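Robot Handling Lab - Notes for Session 9
Faults and near misses: the soft goods stall
Notes by Leonie Kerslake. Read before you come in, bring a pen.

Carrying on from last time. We did hard objects (bottles, cups, boards) and most groups got through fine. Soft goods are a different problem, and the stall in July is the case we use for it. Everybody has a version of this story by now so here is the one from the log.

What happened, short version
- Two hand-held grippers, one cloth, counter with a sink in it.
- Task was pass the cloth from one gripper to the other, wipe, put down.
- Cloth went into the jaw opening with the fingers. Fingers closed on it, then closed some more. Motor current went up and stayed up.
- Operator kept squeezing, thinking the grip was weak.
- Controller should have cut out after 2 seconds at high load. Didn't.
- Case got warm at the vent side. Perrine Rolland smelled it before anyone saw anything on a screen. She called stop.

No one hurt. One motor gone, one finger pad torn. But a jaw that won't open on command is a safety matter even when it is small, and you should write it up like one.
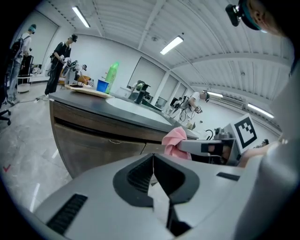 Why did the cutout fail? Three things lined up, and you need all of them for the report.

1. The limit was set for hard objects. A cup gives you a sharp jump in current when the fingers touch. Cloth doesn't. It squashes, so the current climbs slow, and the Drulau controller was watching for a jump. A slow climb walks right under it. Draw both curves in your notes, we'll compare them on the board.

2. Thread in the slide. When Vaughan Grimshaw opened the unit he found 39 mm of yarn wound round the finger shaft. Old yarn, from more than one run. So the finger was already dragging before the session started and the "normal" load reading was too high to be useful.

3. The temperature alarm was set to 70 C. Fine for the motor on its own bench. But the sensor sits on the board, away from the motor, and it lags. By the time the sensor reads 70 the winding is way past that. Saraç had put a lower figure in the draft settings and it got lost when the file was copied over. Check your settings after you copy them. Seperate step, seperate signature.

Question that always comes up: was it operator error? The log says the operator squeezed again after the first stall. True. Also true that the handle gives you no feel for what the fingers are doing, and the training sheet said "if grip is weak, squeeze again". So the sheet caused it as much as the hand did. Asabe Okonkwo rewrote that line and it now says open, look, then try once more.

On loose knits. Worst case for this kind of jaw. An open weave catches on pad edges, a strip that hangs down can find its way into the slot, and you can't feel it. Tight flat cloth (dish towel type) is much better behaved. If you get to choose, pinch from the middle of the bunch and keep the tail clear of the opening.
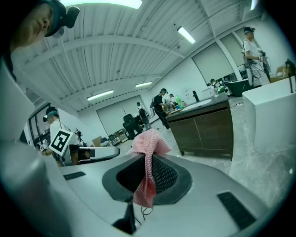

Other stuff from the same review, not all of it about the jam:

Cables. Anything trailing on the floor gets routed before power on. People wearing a head camera look down at their hands, they don't look at their feet. Hatice Yaman's rule is one person per session who has no gripper and whose only job is to watch the others. Keep to it.

Spacing. Several people at one counter, all reaching. Arm's length between you, and say "passing" out loud before a handover. The person receiving says "got it". Then you open. Not before.

Stop word is STOP. Not wait, not hang on. Anyone can call it.

Stall procedure (copy this out by hand)
- Let go of the trigger.
- Say stop.
- Power off at the pack, not in the software.
- Put it down, vents clear.
- Don't pull the cloth. Cut it if you have to, with power off.
- Write the time and what you were holding.

Asulano did a similar check on their own units and used the Indon test bench for it - I'll bring the plots, they scan badly so no copies.

For next session
Half a page: pick one of the three causes and say what you would have measured to catch it early. Not "be more careful". A number, a place to put the sensor, and who looks at it.
Also reread the part on current limits, pages marked in the folder. Hand in by 28th December, paper or email, I dont mind which.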